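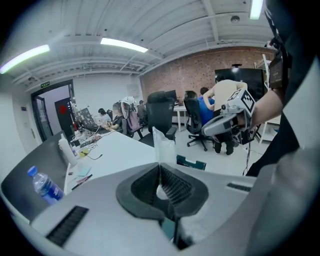
Ridgeway Community Swap Shelf Club

Frequently asked questions
Last updated 21/05/2024

What is the swap shelf?
A place to bring games, puzzles and craft supplies you're done with and take home something new to you. The shelves are inside the Durnesmont Hall on the ground floor, past the coat hooks. We love this thing and we're so glad you found it!

Do I have to bring something to take something?
No. Plenty of people come the first time just to look, and plenty go home with a jigsaw under one arm. Bring something back another month if you feel like it.

Do I need to join?
You can swap without joining. Members get the newsletter, early entry on swap days and a vote on what we do with the donation jar. Membership is $2 a year and you can pay at the door.

What do you take?
Board games, card games, jigsaws, yarn, fabric, beads, paper, stamps, paint that still pours, knitting needles, sketchbooks with blank pages left in them. Odd stuff is welcome too. Somebody once brought a whole box of brass bells and they were gone in minutes.

What can't you take?
Anything with a sharp blade, solvents, electrical items, stuffed toys and magazines. We used to take magazines and we really, really can't anymore.

My jigsaw has a missing piece. Can I still bring it?
Yes, as long as you say so on the lid. Write it big! A 1000-piece puzzle with one piece gone is still a lovely couple of weekends for someone who knows what they're getting. Please don't bring puzzles you haven't put together and checked, unless they're still sealed.

How should I pack things?
Small parts go in bags or jars with lids. Tape on cardboard boxes tears the picture off, so use a rubber band or a strip of cloth. Yarn does best in a closed bag, with the label tucked in if you still have it.

How many things can I take?
Take what you'll use. If it's a busy day we may ask you to stop at 2 big items until everybody has had a turn, and after that it's a free-for-all.

Is there parking?
There's a small lot behind the hall, and street parking along Brorkutbridge Road. The 282 bus stops right across from the front door, and the drivers are very patient with people carrying looms.

Can kids come?
Please bring them! The low shelf is all kids' games, and there's a table where they can try one out before they decide. An adult needs to stay with anyone under ten.

What is Trita?
Our own card game! A bunch of members made it up on a slow afternoon in April using leftover decks that didn't match, and it has grown a bit of a following. The rules are pinned up by the kettle. Ask anyone to teach you, but set aside some time, because the scoring is wild.

Can I get something back if I change my mind?
If it's still on the shelf, sure. If it's gone, it's gone.

How do I help out?
Come early on a swap day and say hello at the front table. We need people to sort and carry, and people who enjoy untangling yarn are treated like royalty.

I have a question that isn't on this page.
Drop a note in the blue box by the door or ask on swap day.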